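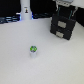 Small white container with a green lid on a pale tabletop

Guton ticket 951 – Term deposit report shows the wrong maturity bucket
Opened by: Jurgita Laur, deposit operations, Lirora Credit Union
Assigned to: Henrique Serrano
Opened: Feb 7, 2024
Status: Closed, with one item moved to its own ticket

Jurgita Laur wrote:

Hi all! Me again, sorry. I'm running the monthly maturity report in Guton (the one that sorts our term deposits by how long they have left) and the first bucket is way too full. We normally have a modest pile in "30 days or less" and this time it's got 171 accounts sitting in it that I'm pretty sure don't belong there. I opened a handful by hand and they've all got plenty of time left, a couple of them don't come due until April of next year.

What I've tried so far:
Ran the report again. Same thing.
Logged out, cleared the browser cache, logged back in, ran it again. Same thing.
Ran it for last month's closing date, which I know was fine because I still have the PDF. And now that one is wrong too!! So whatever it is, it isn't only this month's data.
Asked Salvador Arruda to run it from his login in case it was my permissions. Same numbers on his side.

The total balance at the bottom ties out to the ledger to the penny, so the money is all there, it's just standing in the wrong line. But this feeds our liquidity sheet, and with that many deposits looking like they could walk out the door next week I can't send it upstairs. I'd love a fix or at least a workaround before the finance meeting.

Henrique Serrano wrote:

Hi Jurgita, thanks for all the detail. Could you send me three or four of the account numbers you checked by hand, and tell me which product code they're under? Also, has anybody changed anything under Settings > Products lately?

Jurgita Laur wrote:

Sent you the numbers by secure message. I hadn't looked at the product codes, and now I have and I feel a bit silly, every one I checked is a Mela account. Mela is our cashable certificate, the customer can pull the money early after a waiting period of 60 days and gives up part of the interest. Our regular locked-in certificates all look right.

On the settings, I haven't touched them, but Carolina Henriques in product was in there updating rates. I'll ask her.

Jurgita Laur wrote:

OK, talked to Carolina. She changed the Mela rates and says that's the only thing she meant to change. While she was on the page there was a new field called "Liquidity date basis" that was blank and had a red star next to it, and it wouldn't let her save until she picked something. She picked "First redemption date" because, well, it sounded right. I'd probably have picked the same thing.

Henrique Serrano wrote:

There we go, I think that's the whole story. The field came in with our last update. It tells the report which date to count down to. "First redemption date" counts to the earliest day the customer can cash out, and once that day has passed the account drops straight into the first bucket and stays there. "Contract maturity" counts to the end of the term, and that's how your report worked before.

It's also why last month went wrong on the rerun. The report reads the setting as it stands today, even if you give it an older date.

Before you flip it back, please check with whoever owns your liquidity policy. Some of our customers do want cashable deposits treated as short money, and I can't tell you which one is right for your shop.

Jurgita Laur wrote:

Fair point, and I'm glad you said it before I went clicking. I asked Horácio Magalhães, who looks after our policy, and the answer is a bit of both – contract maturity for this report, since that's what it has always been, and first redemption date for the stress version that we do in a spreadsheet. So could I have both? Ha. For now I've had Carolina switch Mela to "Contract maturity" and I've rerun everything.

Result: the 171 are out of the first bucket. Last month's report matches my old PDF, line for line. This month's looks sensible except for the Peixoto branch, where 106 accounts are now under "No date".

Henrique Serrano wrote:

Great on the first part. The Peixoto ones have an empty contract maturity field. Were they brought over from another system?

Jurgita Laur wrote:

Yes! Those came over when we took on the branch, and I guess the maturity dates landed in the notes field (I can see them there, typed in by hand, bless whoever did that). Can you load them in if I send you a file?

Henrique Serrano wrote:

I can. Account number in the first column, date in the second, month first, no blank rows. I'll load it into your test copy so you can check it before it goes live. I've moved that to a separate ticket and logged your request for a two-basis report too, no promises on timing.

Jurgita Laur wrote:

File sent, and Salvador is going through the test copy with me. The main report went up without the Peixoto line and a note saying so, and finance was fine with that. You can close this one. Thanks Henrique, and Carolina says sorry about the red star!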